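Maintained by Krystyna Kołodziej and Wayne Catterall. Last edited Friday, November 9, 2012.

# Pristosville board log

Tabular log of exercises done on the white fixture board at Pristosville. The board is a rectangular panel with knobs and pegs mounted on the face. It is used flat on a table. This file covers the log format, the fixture names and the handling notes. Source drawings are in the Trondex folder and are not repeated in this repository.

## Contents

- `log.csv` – 688 rows, one per attempt
- `sessions.csv` – 301 rows, one per session
- `fixtures.txt` – names and aliases
- `old/` – the Salameh sheets, scanned, not transcribed

## Columns in log.csv

| Column | Type | Notes |
|---|---|---|
| `session` | int | key into `sessions.csv` |
| `attempt` | int | restarts at 1 each session |
| `fixture` | string | see fixture names |
| `start` | string | position before the attempt |
| `end` | string | position after the attempt |
| `seconds` | float | blank if the timer was missed |
| `remark` | string | free text, often empty |

`start` and `end` use clock positions read from the short edge nearest the writer. Sessions before number 70 used the long edge. They have not been converted. Use the `edge` column in `sessions.csv` to tell them apart.

## Fixture names

- `disc` – round gray knob, flat, with a small tab on its edge. Position is read from the tab.
- `dome` – round gray knob, domed. Enter `na` for `start` and `end` unless a tape mark was added for the session.
- `peg` – small gray cylinder near the disc.
- `pegs-low` – the group of small pegs near the dome. Logged as one fixture. Ashley Fothergill's rows use `pegs-b` for the same group.

Older rows may have `dial` for `disc`. Both spellings are valid and the loader maps them to `disc`.

## Handling

1. Lay the board flat and check for rocking at all four corners.
2. Move the disc tab to the agreed start before opening a session.
3. Run at least one untimed attempt. Do not log it.
4. Wipe the face with a dry cloth. Zimer cleaner leaves a film and should stay off the knobs.

## Known problems

- Mohammed-Awal Ansah's sessions have `seconds` rounded to whole numbers.
- 10 rows have a `fixture` value but no `end`. Kept as is.
- `remark` mixes English and Norwegian where Trygve Bråten filled in the sheet.
- Peg attempts do not say whether the peg was pressed, gripped or only touched – treat all three as contact.

## Layout

Knobs and pegs share one face. The disc is near one end of the board and the small single peg is a short distance from it. The dome is farther down, toward the other end.

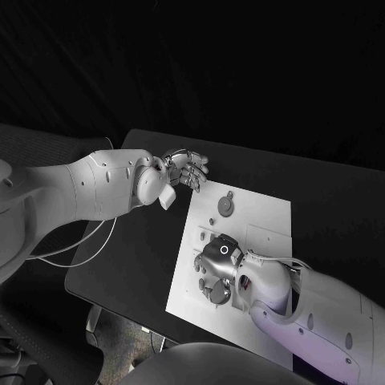 ## Changes

- Merged the two session files and dropped duplicate keys.
- Added `edge` to `sessions.csv`.
- TODO: transcribe `old/`, starting with the sheets that have dates.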